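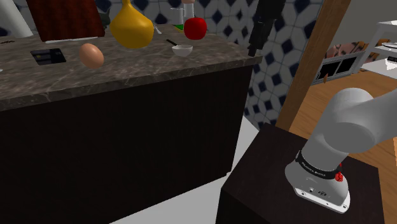
Simulation render: Broltgate Robotics Lab

A kitchen that exists only in software is a cheap place to make mistakes. An arm can sweep a bowl off the counter 600 times in an afternoon and there is nothing to mop up. The trouble comes when what the arm has learned is moved to a kitchen with real plumbing, where the light comes in sideways and the bench is a finger's width lower than the model says it is.

Researchers at Broltgate have spent the past two years on that second step. Their method, which they call Festov, starts with rendered rooms like the one shown here, with its marble-topped island, egg, apple and white bowl, and a Franka Emika arm mounted on a square pedestal. What differs from earlier work is how the rooms are varied between practice runs.

The usual approach is to change everything at random. Colours, lighting, the position of the camera and the weight of the objects are all shuffled, on the theory that a robot trained on enough odd kitchens will cope with an ordinary one. It works, up to a point. It also wastes a good deal of computing time on differences that have no bearing on the job. The pattern of the wall tiles might matter to a vision system trying to find an apple. It has no effect at all on how hard the apple should be gripped.

Festov keeps a running record of which changes cause the arm to fail, and spends more of its practice on those. If a run goes wrong when the counter is lowered slightly, the next batch includes more lowered counters. If a new wall colour makes no difference, wall colours are left alone for a while and then checked again later. The group describes this as a budgeting exercise, and the arithmetic behind it is fairly simple.

The results were posted on 3/12/22. After training on 200 rendered kitchens, the arm was tried in a physical test kitchen it had no practice in, picking up household items and placing them in a bowl. It completed 78 per cent of the attempts. A version trained the standard way, with the same number of kitchens and the same computing time, finished well behind it.

Eggs remained a sore point. The simulator treats an egg as a rigid body, so a grip that would crush the real thing is scored as a success. The team now applies a penalty above a set force, which helped, though the limit had to be tuned by hand and was changed almost 20 times before the tests were run. Clear glass was the other weak spot. Rendered jars have tidy edges and predictable reflections, and the real ones confused the depth camera often enough that they were scored separately.

There are fair criticisms to be made. All of the testing took place in one physical kitchen, and the objects were ones the arm had met in simulated form. Wibisono, a competing method that trains on scanned rooms in place of designed ones, was not included in the comparison. The Broltgate group says the scans were not available in a format its simulator could read – a conversion tool is being written.

A second round of trials is planned for January at Bosov, a rehabilitation centre with a training kitchen used by people relearning daily tasks. The benches there can be raised and lowered, which will give the method's handling of counter height a proper workout. The arm will be fitted to a fixed stand, and the first sessions will be limited to fruit and plastic bowls.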